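2025-02-15, ticketing bench, Felberg weekend festival

Load test on the presale queue again. Trellbridge staging, new build. Target is 2,000 people in the waiting room at once, let in 200 at a time. Last build fell over well before that.

Run 1: fine till the third batch, then the comedy-tent passes showed sold out while music passes kept selling. Should be separate pools. They weren't, somebody had both pointing at the same counter. Fixed in config, restarted.

Run 2: clean. Hold timer is 15 minutes, carts released on time, stock went back to the right pool. Confirmation emails slow but all there. Galli stage add-on still prints the wrong gate on the PDF (says Gate 9, that's the loading gate). Logged it, not fixing tonight.
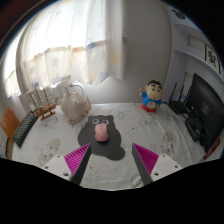
Do people who joined the presale list last year have to sign up again?
They stay on the list, same email, and get the code in March with everybody else.

Put that in the help page draft, Conceição Nogueira to check the wording before it goes up. She also wants the two-day pass listed above the singles. Agree.

Wristband scanners: tried the Bikach handhelds on the old barcodes. Reads ok straight on, bad at an angle, worse with the screen brightness down. Need to retest with printed tickets, reciept paper too. Offline mode kept its scans and synced when wifi came back, good.

Still open:
- Galli gate text
- resale page, no price cap set yet
- duplicate scan beep too quiet, will be useless next to a stage
- ask Trellbridge why the queue position jumps backward on refresh. Happend twice in run 2, only on phones

Run 3 after the gate fix. Same numbers, but all phones this time.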